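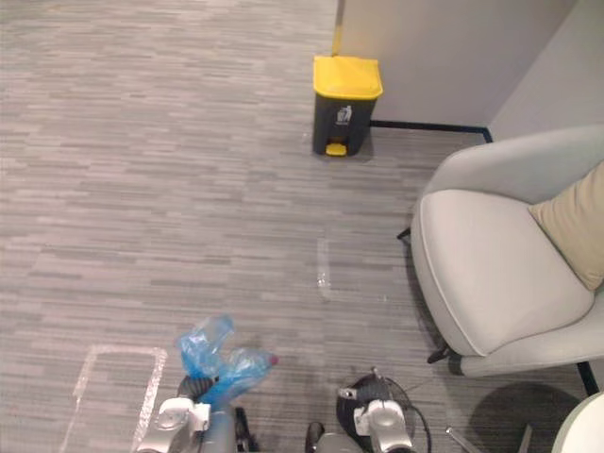 Jodcombe open afternoon: a look at the Restent tidying service

Nastari opened its Jodcombe office to visitors for an afternoon in March. I went because our building has been offered a trial of Restent, the company's robot tidying service, and I wanted to see it work before anyone signed.

Restent is rented by the month. The price on the handout was 800 a month for one robot, with setup and a service visit included. The robot has two arms and is meant for lounges and waiting areas. It picks up trash people leave behind and takes it to a bin. It does not vacuum or wipe tables, and Nastari was clear that it won't replace a cleaning crew.

The demonstration area was furnished like an ordinary lounge, with a gray carpet, an upholstered armchair and a pedal bin with a yellow lid. Tape marks were stuck to the carpet. I liked that the items were plain trash. One was a thin blue plastic bag, and another was a plastic water bottle with a red label. Thin bags are the first thing I would ask about, as they fold up and give a hand very little to hold.

The fingers on the hand are metal with black tips, and they close against a thumb.
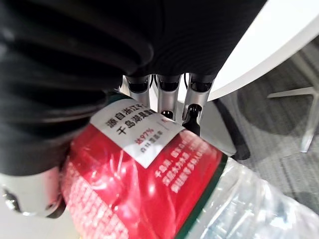
The fabric cover over the arm comes off for washing, and a spare is part of the rental. Replacement fingertips cost 18 each. The staff expect a set to last 90 days in a busy room, though they had no long-term figures from customers yet.

Bins were the part I had most questions about. A pedal bin needs a foot or a second hand on the lid, so Nastari suggests an open one. The open bin at Jodcombe was round wire mesh with a pale blue liner, and it needs no pedal. The liner still has to be changed by a person. Our lounge has four bins with lids, so we would have to replace them, and that cost is not in the quote.

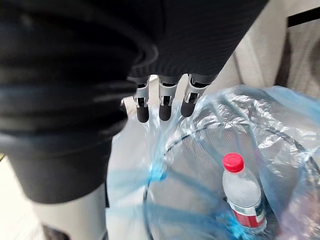 Bassi asked whether the robot could sort bottles from general trash, as our recycling contract requires. The answer was that sorting is planned as an add-on and has no price yet. Bassi's view was that we should wait for it - paying almost 100 a month extra later on would change the whole comparison.

I would still take the trial if the bins can be borrowed. Nastari is sending terms in April.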